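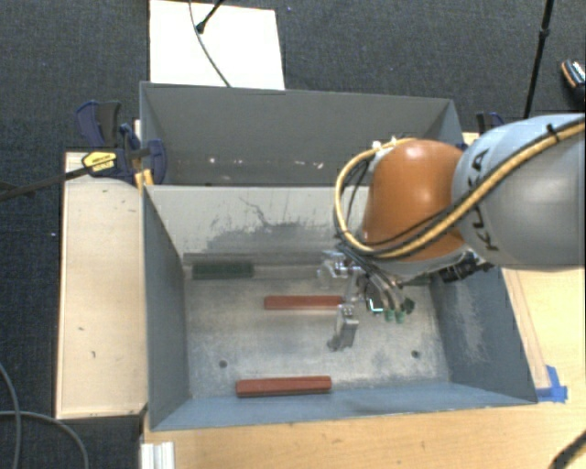
Duván Cuadros

Section 4. Setting up the Tikeck bench scale

Complete Section 3 (unpacking and leveling feet) before starting. The scale must be on its final bench. If it is moved later, even to the other end of the same bench, repeat 4.1 and 4.3.

4.1 Placement and leveling

1. Put the scale on a rigid surface away from fans, heating vents and doors. A wooden benchtop is acceptable if it does not flex when leaned on.
2. Leave a gap of at least 19 mm between the back of the housing and any wall or panel. The power connector needs this space.
3. Turn each foot until the bubble sits inside the ring. Turn the two front feet first.
4. Press lightly on each corner of the platform. If the scale rocks, the foot under that corner is not carrying load. Lower it and check the bubble again.
5. Tighten the lock nuts by hand. Do not use pliers.

Caution: Do not lift the scale by the platform. The load cell can be bent permanently and the damage is not covered by the warranty.

4.2 Power and warm-up

1. Connect the Cosent power adapter to the scale, then to the wall outlet.
2. Hold ON until the display shows all segments, then release.
3. Wait 30 minutes with the platform clear. The reading may drift during this time.
4. Press ZERO.

Note: The scale also runs on its internal battery. Calibrate on adapter power only.

4.3 Calibration

Use a 1,000 g calibration weight. Handle it with a dry cloth or gloves.

1. With the platform clear, hold CAL until the display shows C-0.
2. Release the key. When the display changes to C-1, place the weight in the center of the platform.
3. Wait for PASS, then remove the weight.
4. Check that the display returns to zero. If it does not, press ZERO and repeat from step 1.

If the display shows ERR 2, the weight was placed too early or the platform moved. If ERR 2 comes back after a second attempt, go to 4.1 and check the feet.

4.4 Setting the container tare

Goods are often weighed in the container they are stored in. Any rigid container may be used if it sits fully on the platform and touches nothing else. Open sheet-metal bins with sloped walls are suitable, but they collect dust and smudges on the floor, and residue left in the bin becomes part of the tare. Wipe the bin out before storing its value.

1. Remove everything from the container, including foam blocks and dividers. Packing that always stays in the container may be left in place and stored with it.
2. Place the container on the platform and wait for the STABLE mark.
3. Press TARE. The display shows zero.
4. To keep the value, hold TARE until a memory number flashes. Choose a number with the arrow keys and press ENTER.
5. Write the memory number on the container.

Note: The largest tare value that can be stored is 3,050 g. For heavier containers, use TARE alone and do not switch the scale off between loads.

Note: Stored values do not update. Weigh the container again after it has been repainted, repaired or fitted with a new liner.

4.5 Connecting to Huaranga label software

1. Close Huaranga on the computer.
2. Plug the data cable into the port marked PC. The port marked AUX is for the foot switch.
3. Open Huaranga and select Devices, then Add Scale.
4. Select the model name printed on the rating plate. Leave the other fields at their default values.
5. Place any item on the platform and press PRINT. The weight should show in the Test field.

If the Test field stays blank, unplug the data cable, restart the scale and repeat from step 1. Replacement cables are ordered from Lemik under the part number on the cable tag.

Revised 30/05/2018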